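Skript zur Vorlesung »Möbelkonstruktion II«, Teil 4: Drehtüren an Korpusmöbeln
Stand: 15. April 2023, Bearbeitung: Aniela Stępień

Vorausgesetzt werden die Abschnitte zu Plattenwerkstoffen und Korpusverbindungen. Formelzeichen wie in Teil 3. Längen in mm, Kräfte in N, sofern nicht anders angegeben.

## 4.1 Anschlagarten

Bei Drehtüren werden nach der Lage des Türblatts zur Korpusseite drei Fälle unterschieden:

- **Eckanschlag** (aufschlagend): Das Türblatt verdeckt die Vorderkante der Seite fast vollständig.
- **Mittelanschlag** (halb aufschlagend): Zwei Türen teilen sich die Kante einer Mittelseite.
- **Innenanschlag** (einliegend): Das Türblatt liegt zwischen den Seiten, die Korpuskante bleibt sichtbar.

Der Innenanschlag stellt die höchsten Anforderungen an die Rechtwinkligkeit des Korpus. Eine Abweichung in der Diagonalen zeigt sich unmittelbar als keilförmige Fuge. Beim Eckanschlag verteilt sich derselbe Fehler auf die Außenkante und fällt weniger auf.

Für zweiflügelige Fronten ohne Mittelseite gilt zusätzlich: Die Mittelfuge ist die Bezugslinie der gesamten Front. Beide Flügel werden von ihr aus eingestellt. Die Breite eines Flügels bei Eckanschlag beträgt

`b = (B − 2r − f) / 2`

mit der Korpusaußenbreite B, dem Rücksprung r je Seite und der Mittelfuge f.

## 4.2 Kräfte an der Bandseite

Das Türblatt wird als starre Scheibe betrachtet, die Gewichtskraft G greift im Schwerpunkt bei b/2 an. Der Abstand zwischen oberstem und unterstem Band sei a. Aus dem Momentengleichgewicht um das untere Band folgt die horizontale Kraft am oberen Band:

`H = G · b / (2a)`

Am unteren Band wirkt eine gleich große Kraft in Gegenrichtung. Die Vertikalkraft verteilt sich je nach Montagegenauigkeit ungleich auf die Bänder; für die Bemessung wird sie vollständig dem ungünstigsten Band zugewiesen.

Folgerungen:

1. H sinkt mit wachsendem Bandabstand. Zusätzliche Bänder in der Türmitte ändern H kaum, begrenzen aber den Verzug des Blatts.
2. H wächst bei gleicher Höhe mit b², weil auch G proportional zur Breite ist.
3. Türen, die breiter als hoch sind, sollten als Klappe ausgeführt werden.

**Rechenbeispiel.** Türhöhe 2000, G = 120 N, b = 450, a = 1800. Es ergibt sich H = 120 · 450 / 3600 = 15 N. Wird der Bandabstand auf 900 halbiert, verdoppelt sich H auf 30 N. Beide Werte sind für ein Topfband unkritisch. Maßgebend wird der Lastfall »Zusatzlast am Griff«, siehe 4.5.

## 4.3 Fugenbild und Frontteilung

Das Fugenbild wird in der Ansicht festgelegt, bevor die Korpusmaße endgültig sind. Übliche Reihenfolge: waagerechte Teilung, senkrechte Teilung, Griffachsen, danach Korpus. Wer umgekehrt vorgeht, erhält meist Restmaße im oberen Fach.

Eine niedrige obere Zone über hohen Türen ist konstruktiv sinnvoll, da sich die Blatthöhe verringert und der Verzug mit dem Quadrat der Höhe abnimmt. Das obere Fach kann als Klappe, Schublade oder Blende ausgeführt werden. Bei Griffleisten paarweise neben der Mittelfuge ist auf gleiche Abstände zur Fuge zu achten; Abweichungen ab 1 mm sind bei langen Griffen erkennbar.
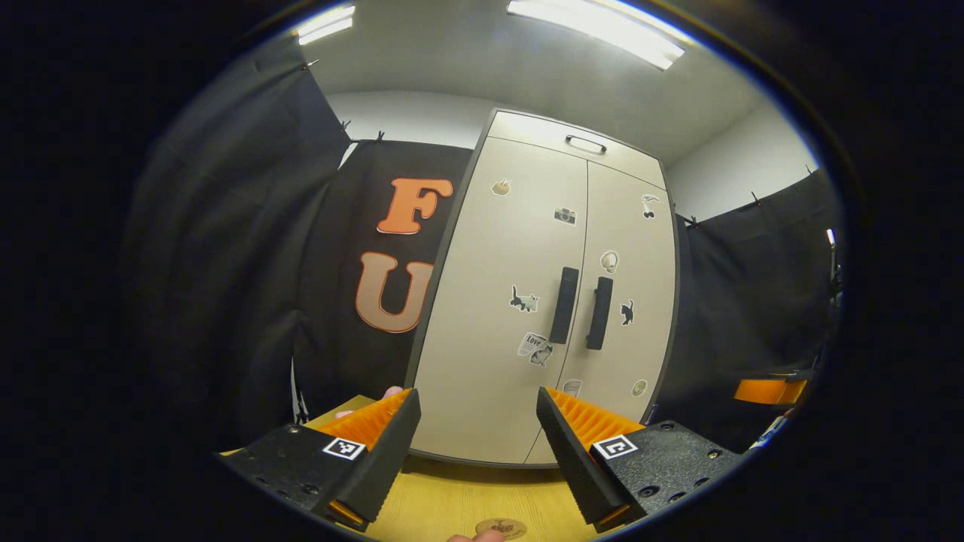

Hohe Türen mit senkrechten Griffen an der Mittelfuge, darüber ein flaches Fach mit waagerechtem Griff.
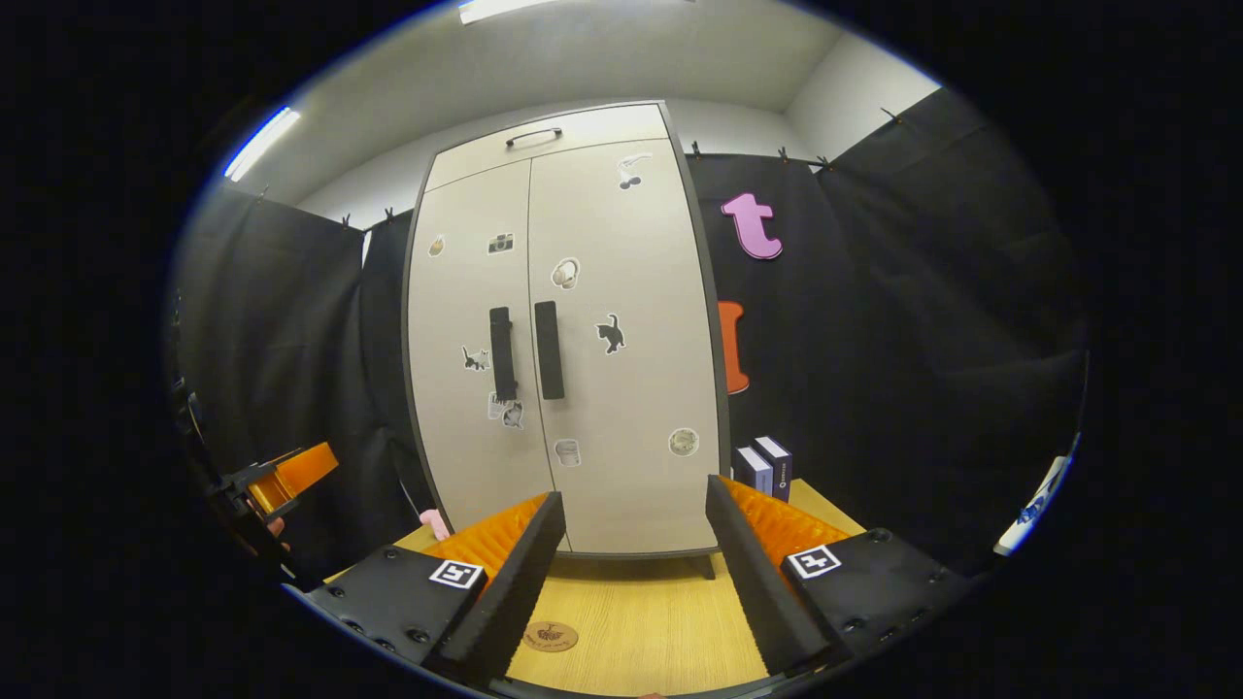
Die Griffhöhe richtet sich nach der Nutzung. Für Hochschränke wird die Griffmitte in der Regel zwischen 950 und 1100 über Oberkante Fertigfußboden gelegt. Lange Stangengriffe erweitern den Greifbereich und sind für Nutzer unterschiedlicher Körpergröße günstiger als Knöpfe. Bei Bohrabständen über 320 ist die Durchbiegung der Stange zu prüfen.

Mindestfugen für beschichtete Fronten:

| Lage | Fuge |
|---|---|
| Mittelfuge, zwei Drehflügel | 3 |
| Tür gegen Klappe, waagerecht | 3 |
| Tür gegen Sockel | 4 |
| Innenanschlag, umlaufend | 2 |

Der Wert für die Mittelfuge setzt Blattdicken bis 19 voraus. Bei dickeren Blättern ist der Schwenkkreis der Vorderkante zeichnerisch zu prüfen.

## 4.4 Verzug des Türblatts

Ursache des Verzugs ist in den meisten Fällen ein unsymmetrischer Aufbau. Unterschiedliche Feuchtedehnung von Vorder- und Rückseite führt zu einer Krümmung κ. Das Stichmaß über die Türhöhe h beträgt bei konstanter Krümmung

`s = κ · h² / 8`

Für die Übung wird ein zulässiges Stichmaß von 2 mm bei h = 2000 angesetzt. Daraus folgt κ = 4 · 10⁻⁶ 1/mm, entsprechend einem Krümmungsradius von 250 m. Auf einer Höhe von 1817 ergibt dieselbe Krümmung noch 1,65 mm.

Gegenmaßnahmen: beidseitig gleiche Beschichtung, Lagerung im Verarbeitungsklima, Einbau eines Türspanners. Der Spanner wird auf der Rückseite eingelassen und vor der Montage spannungsfrei gestellt. Nachträgliches Einfräsen bei bereits verzogenem Blatt ist möglich, aber nur bei Dicken ab 19 zu empfehlen.

## 4.5 Zusatzlast am Griff

Angesetzt wird eine vertikale Zusatzlast F an der Griffachse im Abstand c von der Bandachse:

`H = (G · b/2 + F · c) / a`

Mit den Werten aus 4.2 (a = 1800) sowie F = 200 N und c = 410 folgt H = (27000 + 82000) / 1800 = 60,6 N. Die Zusatzlast vervierfacht die Bandkraft. Der Auszugswiderstand der Schrauben in der Spanplatte ist mit diesem Wert nachzuweisen, nicht mit dem Eigengewicht.

Zur Kippsicherheit: Bei geöffneten Türen verschiebt sich der Schwerpunkt nach vorn. Der Nachweis ist mit beiden Flügeln bei 90° und leerem Korpus zu führen. Reicht das Standmoment nicht aus, ist eine Wandbefestigung vorzusehen und in der Montageanleitung anzugeben.

## 4.6 Einstellreihenfolge

1. Korpus ausrichten, Diagonalen prüfen.
2. Höhe beider Flügel einstellen.
3. Seitenverstellung, beginnend am oberen Band.
4. Tiefenverstellung, bis die Blätter in einer Ebene liegen.
5. Griffe erst danach bohren, sofern nicht werkseitig gebohrt.

Im Beschlagsatz Clalico (Lehrmuster, Schrank im Werkraum) ist die Höhenverstellung an der Montageplatte, nicht am Arm. Bei Kundano umgekehrt.

## Übungsaufgaben

**4.a** Leiten Sie die Beziehung für H aus 4.2 her und geben Sie an, welche Annahme bei drei Bändern verletzt wird.

**4.b** Ein Türblatt der Höhe 1817 und der Breite 500 wiegt 7 kg. Der Bandabstand beträgt 1600. Berechnen Sie H ohne und mit Zusatzlast F = 200 N bei c = 460.

**4.c** Skizzieren Sie die Frontteilung eines Hochschranks mit 6 gleich breiten Türen und Mittelseiten. Tragen Sie Anschlagart und Fugen ein.

Abgabe der Lösungen bei Tudor Dobre, Korrektur durch Ovidiu Bratu. Die Herleitung in 4.4 folgt der Mitschrift von Tetsuya Ishida; Fehlermeldungen dazu bitte an die Bearbeiterin.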